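Usera manipulation stack: progress report, November
Prepared by Kylie Hollis for Delwyn Ruawai, Umen program office
14 shares | 3 comments

Summary

Work in this period covered the perception front end and the grasp planner. The scene parser now runs on the new segmentation model, and the planner accepts its output directly through the shared message format. The execution monitor is behind schedule. Spending is within the approved budget for the period.

1. Scene parsing

The parser takes one overhead view and produces an object list with a class, a mask and a planar pose for each entry. The training set was extended to 2000 labeled overhead images of the kitchen table layouts. Kane Prendergast held back 311 of these for evaluation and they have not been used for tuning.

Three classes account for most of the remaining errors. The translucent plate is sometimes merged with the tabletop, and anything lying on it then loses its support relation. Perforated and slotted items produce fragmented masks. Small red fruits that touch or nearly touch are returned as a single object, with a centroid between them. A split step based on contour concavity has been added for the fruit case and is under test. Cookware that extends past the left border is now tagged "partial" and excluded from grasp candidates. 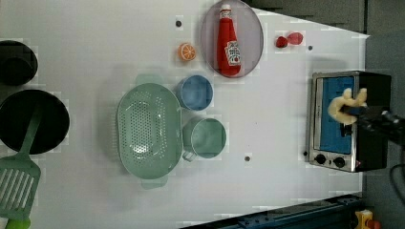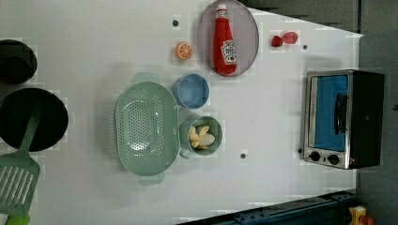 Both views: ketchup bottle on the oval plate, colander at center, the two cups to its right, toaster oven on the right side. The gripper is over the oven in the first view; the second shows pale yellow pieces inside the green cup.

2. Arm masking

Any object under the arm used to be dropped from the list as soon as its mask fell below the area threshold. Declan Maihi replaced this with a persistence rule. The arm silhouette is projected from joint state, and objects that intersect it keep their last confident pose until the region is clear. The rule fails if the object moves while covered. A timeout is in place, but the value was chosen by hand and needs a proper sweep.

3. Grasp and placement planning

The planner was run on 662 logged scenes in offline replay. In 17 of them it returned no plan within the time limit. Most of those involved a container with its handle pointed toward a neighboring object, where the approach cone was empty. Rangi Quinlan is adding a fallback that moves the neighbor first. Containment is now a separate relation from support, so "in the cup" and "on the plate" are handled by different placement routines.

4. Tooling

The replay viewer was moved to the Donnelly build server and opens logs without a local checkout. Pose overlays can be toggled by class. Log conversion is still slow for long sessions.

5. Issues and next period

The execution monitor depends on the timeout work in section 2 and will slip by one reporting period. We also need a decision on whether the Gellville site will use the same table layout; if it does not, the calibration routine has to be generalized before delivery. Planned work is the timeout sweep, evaluation of the fruit split step on the held-back set, and a first version of the neighbor fallback.

3 comments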